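Maya Nseir bought the practice pad in February, with the first money from her night work. Now she was in her second year in Hirnine, and still her hands became stiff when someone stood behind her.

"You pull too strong," said Omar Karaki. He was her teacher and he spoke always quietly. "Skin is not a shirt."

Her grandmother had sewn shirts for 30 years. Maya did not tell him this.

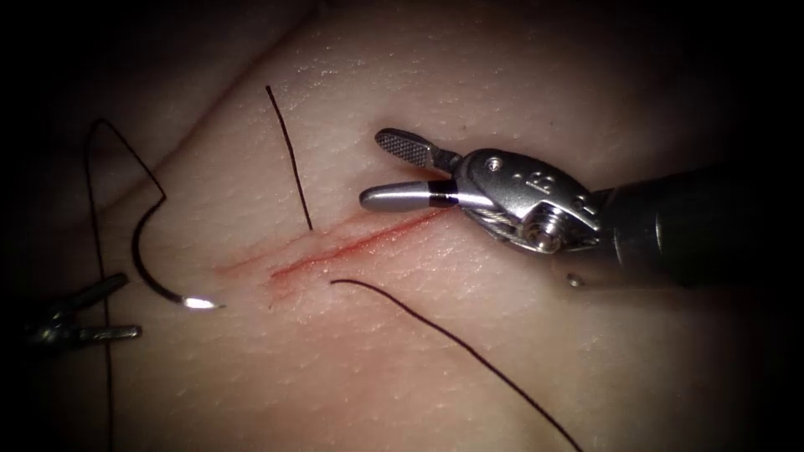

She thought of the kitchen in Itetti, the needle between two old fingers, the thread that was never cut with the teeth. Her grandmother closed a tear slowly, from the middle to the ends, and talked about the price of lemons.

"Again," said Omar.

Maya breathed out. In her head she began to talk about lemons.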